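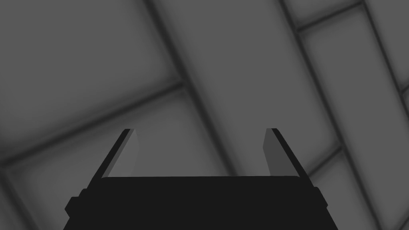 Council clerk resigns over the Lolavum inquiry — where does this leave the appeal?

Posted in: Courts and Government

marrow_lane
Does anyone have a clear timeline on this? I read the inquiry report last night, all of it apart from the annexes, and I still can't work out who asked for the hearing to be moved. The report says the clerk, Ülle Vītola, got a phone call from the mayor's office in February, the day before the panel was due to rule on the Lolavum land sale. It doesn't say what was said on the call. Then the hearing was put off, one panel member was replaced, and the sale went through. Vītola resigned yesterday. The mayor has not.

pettibone
The phone call is on page 15. Read the footnote as well. Vītola says she was asked "whether the date was fixed." She says she took that as a scheduling question. The inquiry says it can't establish anything beyond that.

marrow_lane
I saw the footnote. My problem is that the mayor's office has no reason to ask a review panel about its dates at all. The city was a party to the case.

dockside_ron
Parties ask clerks about dates every day. I worked a front counter in a courthouse for years and most of the calls were exactly that. If the lawyer for Plornolance had called with the same question it wouldn't be in any report.

pettibone
The lawyer for Plornolance would have called. This was the mayor's chief of staff, Bảo Dương, from his own phone. The city has a legal office for that.

dockside_ron
Fair point on the phone. I still don't see proof of pressure, and Rosalba Parisi didn't find any either. She had access to everyone and she wrote "no finding."

quillfeather
She did not have access to everyone. She couldn't compel anybody to appear. Khang Mạc, the panel member who was replaced, sent a written statement and declined to be interviewed. Dương answered 3 questions out of the list he was given. An inquiry with no power to call witnesses is going to end in "no finding" nearly every time.

dockside_ron
Then the council should have given her the power when they set it up. They voted on the terms. Marrow's own council member voted for them.

marrow_lane
He did, and I wrote to him about it then. No reply so far.

tobias_h
Can someone explain why Mạc was replaced? I thought panel members served a full term.

quillfeather
They do. The rule is that a member can be swapped out if a hearing moves into a period when they've already told the clerk they'll be away. Mạc had given notice of leave. Move the date and he drops off automatically. So whoever knew about the leave knew what moving the date would do.

tobias_h
OK, that makes the call look worse than I thought.

dockside_ron
Or the date moved for the reason given, which was that the survey wasn't finished. The survey company, Wavura, confirmed they were late. It's in annex B.

pettibone
Wavura said the final version was late. The draft was with the panel already and both sides had agreed to work from the draft. Annex B, second letter.

dockside_ron
I'll look at the second letter.

gwen_on_the_hill
I live next to the site so I'll say what it looks like from here. We had 3000 signatures against the sale and we were told to wait for the panel. We waited. The parcel has belonged to the city since 1941 and it was sold the same week the ruling came out. Whether there was a phone call or not, nobody on our street expects the appeal to be heard by people who haven't already made up their minds.

old_ballast
With respect, that's a different complaint. The council had the right to sell. You can dislike the sale and the panel can still have ruled correctly on the law. I read the ruling and I thought it was sound.

gwen_on_the_hill
I didn't say the law was wrong. I said the panel that decided it was not the panel we were told would decide it.

old_ballast
Two of the members were the same and the vote was unanimous. With Mạc on it you'd have lost by one vote fewer.

quillfeather
You can't know that. Mạc was chairing. The chair decides which documents come in, and the new chair, Trinh Bùi, left out the old deed. I'm not saying she did it for a bad reason. It was a judgment call and she explained it in the ruling. Another chair could have gone the other way.

dockside_ron
Back from annex B. Pettibone is right about the draft, both parties signed off on it. I don't think it proves what some of you want it to prove, but the delay needed a better explanation than the one in the report. I'd like to see the clerk's notes.

pettibone
The notes are under a records request from the Trình newsletter people. The city has asked for an extension.

tobias_h
Does Vītola resigning change anything for the appeal?

quillfeather
No. The appeal goes to the regional court and they work from the written record. It could matter if she testifies, and she's free to now that she isn't an employee. I haven't heard that anyone has asked her.

marrow_lane
I'll post the appeal date when it's listed. If anyone gets a copy of the full terms the council voted on — the signed version, the draft is already online — please put it in this thread.

22 comments · 15 shares

Last updated: Jun 22, 2026

Contact the moderators | © Courts and Government board | Back to top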